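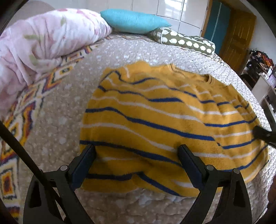

How to Report a Stolen Package to Police

Updated 2025-09-03

You can file a report online with the Gilen Police Department if the package was taken from your porch, mailbox area or apartment lobby and you do not know who took it. If the theft is happening now, call 911.

Before you start, get the tracking number and the delivery notice. Check with neighbors and the building office. Carriers sometimes mark a package delivered a day early.

1. Go to the department's website and select File a Report, then Theft Under $2,000.
2. Enter the address where the package was left. Skinen and Pfister addresses are covered by the county sheriff, so use the county form for those.
3. List each item on its own line with the price you paid. For clothing, give the size, color and any pattern.
4. Upload the receipt and any doorbell video. Files over 100 MB will not go through.
5. Submit the form and write down the temporary number.

An officer reviews the report and emails you a permanent case number. Send that number to the seller or your card company with your claim.

Reports filed in December take longer to review.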